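Projektbericht
Modul Raum, Material und Spiel
Vorgelegt von Rongrong Lu und Amrit Grewal

Die Spielküche als Arbeitsplatz: Welche Fläche braucht ein Kind zum Schneiden?

1. Ausgangslage

In unserem Projekt haben wir uns mit einem kleinen Teil der Spielküche beschäftigt, nämlich mit der Arbeitsfläche. Die meisten Texte, die wir im Seminar gelesen haben, behandeln das Rollenspiel: wer kocht, wer bedient, wer darf bestimmen. Über den Tisch, auf dem gespielt wird, steht dort wenig. Wir fanden das schade. Ein Tisch entscheidet mit, ob zwei Kinder nebeneinander arbeiten können oder ob sie sich mit den Ellbogen stoßen.

Die Idee kam im April bei unserem ersten Besuch in der Kindertagesstätte Skurkbridge. Dort gibt es eine Spielküche mit Herd, Spüle und einem niedrigen Regal, aber die Kinder haben das Essen fast immer auf dem Boden geschnitten. Die Erzieherinnen hatten dafür mehrere Erklärungen. Eine meinte, der Boden sei einfach größer. Eine andere meinte, auf der Platte neben der Spüle stehe immer schon das Geschirr. Beide Erklärungen haben wir später ernst genommen.

Unsere Fragestellung lautet deshalb: Wie muss eine Spielfläche eingerichtet sein, damit Kinder von drei bis fünf Jahren dort freiwillig schneiden, sortieren und anrichten?

2. Vorgehen

Wir haben zuerst beobachtet und dann selbst einen Platz eingerichtet. Für die Beobachtung saßen wir jeweils 30 Minuten am Rand des Gruppenraumes und haben Notizen gemacht. Mit den Kindern haben wir in dieser Zeit nur gesprochen, wenn sie uns etwas gefragt haben. Das war nicht selten der Fall. Besonders wollten sie wissen, ob wir auch Hunger haben.

Für den Aufbau hatten wir 200 Euro aus den Mitteln des Fachbereichs. Von diesem Geld haben wir einen gebrauchten Tisch, zwei Schneidebretter, mehrere Körbe und ein Set mit Spielzeuglebensmitteln gekauft. Den Tisch haben wir über den Möbelverleih Misimus bekommen, der auch ausgemusterte Stücke verkauft. Amrit hat die Kanten geschliffen und die Beine gekürzt. Das Kürzen hat länger gedauert als geplant, denn ein Bein war nach dem ersten Versuch zu kurz und wir mussten die anderen drei noch einmal anpassen.

Danach haben wir drei Anordnungen ausprobiert. In der ersten lagen alle Sachen offen auf dem Tisch. In der zweiten lagen sie in Körben unter dem Tisch, und die Platte war beim Beginn leer. In der dritten Anordnung lag ein Brett mit wenig Material an der Ecke und die Mitte blieb frei. Jede Anordnung blieb eine Woche lang stehen.

3. Die Materialien

3.1 Der Tisch

Wir haben lange über die Farbe der Platte diskutiert. Rongrong wollte eine weiße Platte, weil darauf alle Lebensmittel gut zu erkennen sind. Amrit hat dagegen eingewendet, dass Weiß nach kurzer Zeit fleckig aussieht und außerdem im Sonnenlicht blendet. Am Ende haben wir uns für einen gedämpften, bräunlichen Ton mit etwas Violett entschieden. Die Oberfläche ist matt und glatt. Helle Gegenstände heben sich davon gut ab.

Die matte Oberfläche hat einen Nachteil, den wir vorher nicht bedacht haben. Man sieht darauf schlecht, ob sie sauber gewischt ist. Die Erzieherinnen haben sich angewöhnt, mit der flachen Hand darüber zu streichen.

3.2 Die Bretter

Bei den Brettern war uns wichtig, dass sie aus einem echten Haushalt stammen könnten. Kinder merken nach unserer Erfahrung sehr schnell, ob ein Gegenstand nur so tut. Wir haben Bambus gewählt. Das Material ist hart und liegt schwerer auf dem Tisch als die dünnen Kunststoffbretter, die es in der Gruppe vorher gab. Beim Schneiden mit dem Spielmesser rutscht ein solches Brett weniger weg.

Die Ecken sind abgerundet. Eine Aufhängung am Brett hielten wir zuerst für überflüssig. Mehrere Kinder haben sie jedoch als Griff benutzt und das Brett daran über den Tisch gezogen, oft mit allem, was darauf lag.

3.3 Die Lebensmittel

Das Set enthält Obst, Gemüse und ein paar Werkzeuge aus Kunststoff. Wir haben es von der Firma Thibodeau bestellt. Nicht alle Teile waren für unsere Zwecke brauchbar. Sehr kleine Stücke haben wir wieder herausgenommen. Am beliebtesten war die Zitrone. Wir vermuten, dass dies mit ihrem Muster zusammenhängt: Eine Scheibe mit sichtbaren Segmenten erzählt schon, dass jemand geschnitten hat. Ein vierjähriges Mädchen hat uns erklärt, die Zitrone sei »schon fertig«, und hat sie deshalb immer zuletzt auf den Teller gelegt.

4. Beobachtungen

4.1 Alles offen auf dem Tisch

In der ersten Woche war der Andrang groß, aber kurz. Die Kinder kamen, nahmen etwas in die Hand und trugen es weg. Am Montag lag um zehn Uhr morgens schon mehr als die Hälfte des Materials in der Bauecke. Geschnitten wurde kaum, es gab dafür keinen freien Platz. Wer ein Brett benutzen wollte, musste zuerst Sachen zur Seite schieben, und diese fielen dann auf der anderen Seite herunter. Ein Junge hat das mit Absicht wiederholt, und wir haben es in unseren Notizen als eigenes Spiel gezählt.

4.2 Alles in Körben

Mit den Körben wurde es ruhiger. Die Kinder haben jetzt ausgewählt. Allerdings haben vor allem die älteren Kinder die Körbe benutzt. Die jüngeren standen manchmal vor dem leeren Tisch und gingen wieder weg. Unsere Erklärung ist, dass eine leere Fläche für sie keine Einladung enthält. Sie wissen nicht, dass hier gekocht wird, solange nichts zu sehen ist, was zum Kochen gehört.

4.3 Brett an der Ecke, Mitte frei

Die dritte Anordnung hat am besten funktioniert. Das Brett liegt am Rand, darauf nur wenige Teile, und der größte Teil der Platte bleibt offen.

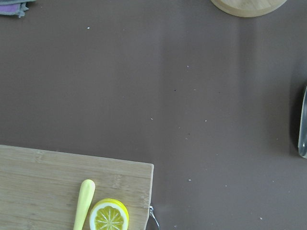
Foto: Projektgruppe Lu/Grewal

Auf dem Brett liegen eine Zitronenscheibe und daneben ein blassgelbes, längliches Teil aus dem Set. Mehr Material braucht der Anfang nach unserer Meinung nicht. Ein Kind, das an den Tisch kommt, findet etwas zum Anfassen und gleichzeitig viel Platz für das, was es selbst dazulegen will. Den Rest holt es sich aus den Körben, die wir in dieser Woche unter dem Tisch stehen ließen.

Uns ist aufgefallen, dass die freie Mitte ganz verschieden benutzt wurde. Manche Kinder haben dort Teller gedeckt. Andere haben das Essen nach Farben in Reihen gelegt. Zwei Kinder haben die Mitte mit den Armen geteilt und verhandelt, wem welche Seite gehört. Die Verhandlung hat den ganzen Vormittag gedauert, mit einer Unterbrechung für das Frühstück.

Auch das Aufräumen ging in dieser Woche leichter. Die Gruppe brauchte dafür 15 Minuten, und die Kinder haben ohne Aufforderung das Brett wieder an die Ecke gelegt. Wir hatten diese Stelle nicht markiert.

5. Diskussion

Unser Ergebnis ist klein und gilt nur für eine Gruppe. Trotzdem denken wir, dass man daraus etwas lernen kann. Die Menge des Materials ist in Spielküchen oft zu groß, und die Fläche ist zu klein. In Katalogen sieht man meistens das Gegenteil von unserer dritten Anordnung, also einen vollen Tisch mit allen Teilen eines Sets. Für ein Verkaufsbild ist das verständlich. Für das Spiel ist es ungünstig.

Schwierig war für uns die Rolle als Beobachtende. Wir haben den Tisch selbst gebaut und wollten natürlich, dass er benutzt wird. Es ist möglich, dass wir freundlicher geschaut haben, wenn ein Kind zum Tisch ging. Bei einer Wiederholung sollte jemand beobachten, der am Aufbau nicht beteiligt war.

Ein weiterer Punkt betrifft das Licht. Am Vormittag fällt es nicht gleichmäßig auf den Tisch, und die Farbe der Platte wirkt dann je nach Stelle heller oder dunkler. Einige Kinder haben lieber auf der hellen Seite gearbeitet. Wir haben dazu keine genauen Notizen und können deshalb nichts Sicheres sagen.

Zum Vergleich haben wir auch die Spielküche im Familienzentrum Droltness besucht. Für ihre Einrichtung wurden dort 2000 Euro ausgegeben, und die Möbel sind sehr schön gearbeitet. Die Arbeitsfläche ist aber schmal, und auch in Droltness saßen die Kinder mit dem Gemüse auf dem Teppich. Ein Besuch reicht natürlich nicht für ein Urteil.

6. Weiterarbeit

Der Tisch bleibt in Skurkbridge. Die Gruppe möchte ihn im Sommer nach draußen stellen und mit Sand und Kräutern benutzen. Ob die Oberfläche das aushält, wissen wir nicht. Amrit hat deshalb eine zweite Schicht Wachs aufgetragen und den Erzieherinnen den Rest der Dose gegeben.

Für die Abschlusspräsentation bereiten wir einen Grundriss mit den drei Anordnungen vor. Die Beobachtungsbögen liegen im Sekretariat und können dort nach Absprache eingesehen werden. Das zweite Brett haben wir noch nicht zurückbekommen, es wird im Moment in der Bauecke als Rampe gebraucht.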